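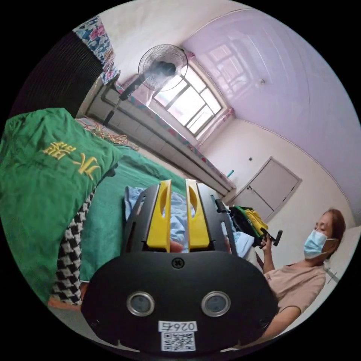

Ayuba Nutsugah: The part that changes first is the job description. On our Gretina contract the folding staff were reclassified as demonstrators in July, same hourly rate, and the piece bonus went away.

prudano_ops
Same here, but the bonus was replaced with one per accepted recording. Quota is 362 per shift. Garments with no stiff edge take longest.

linty
Then it is still piecework. You fold with a trigger grip in place of your fingers and get paid less per garment.

prudano_ops
Disagree. Rejected recordings are paid at half. A badly folded shirt never was.

linty
And when the 2000 hours are in, who folds? Pledaso kept two people out of nine.

Ayuba Nutsugah
Pledaso moved four of the others to inspection - lower grade, but employed. My objection is wrist load. Our old rotation assumed bare hands and has not been revised.

espinoza_line2
We cap grip work at 2 hours, then sorting. Get it in writing before the next contract.

9 comments - 2 shares
Contact | Terms | Back to top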